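Boxes, eleven months on

A few people have asked how the move went, so I'm putting it all in one post and then I can stop typing it out in emails.

We left the flat in Wysocka Street in January and drove 1466 kilometres to the house at Dirnach. It took us two and a half days with one night in a motel that had a good shower and one in a motel that didn't. The furniture went ahead with Temo Removals. They were a day late at the far end and rang to tell us, which I appreciated. One bookcase lost a foot. They paid for it without an argument.

What I mainly want to write about is packing. I had moved six times before this and done it badly each time. This time I had eight weeks' notice and nothing much on in the evenings, so I tried to be methodical.

The boxes

I used three kinds. The first was the standard removalist carton, which Temo sells in two sizes. The small one (they call it the book box) is the one to buy. The large one, the tea chest, is only any good for doonas, pillows and lampshades. I have lifted a tea chest full of crockery in a previous life and I still remember the stairs.

The second was whatever the bottle shop on the corner was giving away. Wine cartons with the dividers left in are ideal for glasses, jars, spray bottles and the kind of ornament that stands upright. You wrap each thing in one sheet of paper and drop it in. The bottoms need a second strip of tape. I've read that supermarket fruit boxes are good too but ours came with holes in the base and I threw them in the recycling.

The third was hard plastic tubs. I bought some Hasach ones at the hardware shop in November when they were on special, and they went to the things I didn't want crushed or damp: photos, papers, tools, anything with a plug. They cost a lot more than cardboard, but they're still in use. Two are in the laundry, one holds the dog's things and the rest are in the shed. The cartons went to a woman down the road who was moving to be near her son.

The numbering

Every box got a number, on the top and on two sides, in thick black marker. I didn't write what was in it. In earlier moves I'd written things like "kitchen misc" and "study misc", and by the end half the load was some form of misc. The number went in an exercise book, and beside it I wrote everything that was in the box, one line per item or per bundle of like items. "Cutlery, everyday" was one line. "Stapler" was one line.

By the time the truck came there were 904 lines in the book. I know this is excessive. My sister told me so at Christmas, at some length. But in the first week at Dirnach I needed the can opener, the modem, the dog's worming tablets, the Allen keys for the bed and my tax file, and I found each one by looking it up and opening a single box. The bed was up before dark on the first night. On the previous move we slept on the mattress for nine days.

If I were doing it again I'd put the room it was going to on the box as well, in a different colour. The men from Temo had to ask me about every single carton and I spent most of the afternoon standing in the hall with the book saying "spare room" and "no, the other spare room". A coloured dot for each room and a matching one on the door frame would have fixed that.

I'd also use a bound book again. Bastian Stüber, who I used to work with, kept his list on his phone when he and his family moved, and his phone was in the glovebox of the other car for the whole of the unloading. A book can be handed to somebody. Mine spent a good part of the day on top of the letterbox with a rock on it.

Cables

This gets its own section. I had three shopping bags of cables under the desk in the flat and had been carrying them from house to house since my twenties. I tipped them all onto the bed one night and sorted them by plug.

Most were duplicates. There were far more printer leads than I have ever had printers. There was a phone cord of the old flat kind and a charger for a camera I gave to my nephew. I kept one spare of each type that fitted something I own, and the rest went to the e-waste bin at the council depot, where you can drop them at no charge as long as you've taken the batteries out of anything that has them.

For the ones I kept, the useful step was to coil them the same way every time. I don't wind them around my elbow any more. You lay the cable in loops in one hand and give it a half twist with the thumb on each loop so it lies flat, and then it comes out again without a knot. Hook-and-loop ties hold it, and masking tape with the name of the appliance goes at the plug end. Long extension leads go in first, around the walls of the tub, with the short ones in the middle. Thick braided leads don't like a tight coil, so leave those in bigger loops and don't force the bend.
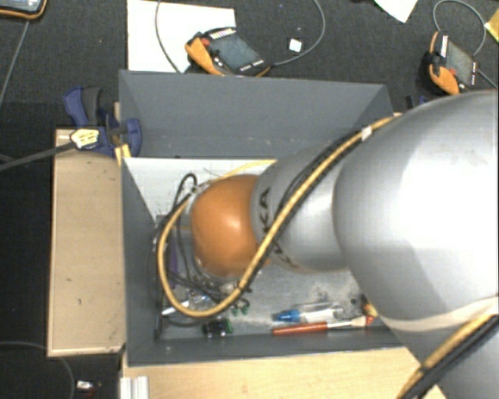

Open grey box, yellow and black cable going in over the top.

Stereo and television leads I did differently. I unplugged them one at a time, put a bit of coloured tape on the lead and the same colour on the socket it came out of, and then packed each set with its own appliance. It took an hour and a bit. Plugging it all back in at the other end took ten minutes and the speakers were the right way around.

What I got rid of

Less than I planned. Everybody says a move is a chance to have a clear-out, and I did start with that idea, but by the third week I was tired and just packing. The things that went were the easy ones: the cables, a lot of towels to the vet, a treadmill, textbooks no shop would take, and a box of takeaway containers without lids.

What I should have got rid of was furniture. The big dining table fits the new kitchen only if you don't want to open the oven all the way. It has now been in the shed since autumn with a tarp over it and I'll probably list it before Christmas. If you're moving somewhere you can measure beforehand, measure it. I had the floor plan from the agent and looked at it plenty of times, but a floor plan doesn't show you which way the oven door swings.

The pantry was the other thing. I moved flour. I moved half a bag of rice and four kinds of vinegar. It would have been no trouble to eat down the cupboard in December and buy fresh at the other end, and the jar of golden syrup would not have got onto the tea towels.

The last box

I set aside one tub for the last day and the first night and it travelled in our car. For anyone who wants the list: kettle, two mugs, tea, long-life milk, toilet paper, one towel each, soap, a sharp knife, a chopping board, plates, forks, phone chargers, a torch, paracetamol, bin bags, sheets, screwdriver, the dog's bowl and lead, and the folder with the lease papers and the keys. I would add light globes. Three rooms had none when we arrived, and the nearest shop shuts at one o'clock on the weekend.

Also scissors. I had packed every pair of scissors in the house in box 38, which was taped shut.

Unpacking

I had a rule for this as well, and it didn't hold. The rule was two boxes a day. I kept that up for a fortnight and then work started again, and the garden needed doing, and we had visitors. By Easter we'd opened everything we needed. After that they sat in the second spare room with the door closed.

There are 11 still sealed. I've looked them up in the book, so I know exactly what's in them, and I think that has made it worse, since I can't even be curious. Four are books. One is the good dinner set. Two are Christmas decorations, which will come out soon anyway. The others are papers from my father's house that I packed once when he died and moved twice since, and they need a few quiet days that I haven't put aside.

A friend gave me the advice that anything still in a box after 365 days can go out unopened. I can see the sense in it for kitchen gadgets. I won't be doing it with the papers, and I like the dinner set.

Costs, since two people asked

I won't put the full bill up here, but the truck was by far the largest part of it. Insurance was an extra that I nearly left off and was glad of when the bookcase came out on three feet. Cartons, tape and paper came to less than I'd feared, and Temo buys back the clean ones if you're near a depot, which we weren't. Buy the good tape. I got a cheap roll for the last few boxes and it let go in the heat, and two of them came off the truck with the flaps standing up.

The mail redirection runs out next month and I still get the water bill for Wysocka Street, so that's my job for this week. Next post will be about the lemon tree, which has scale.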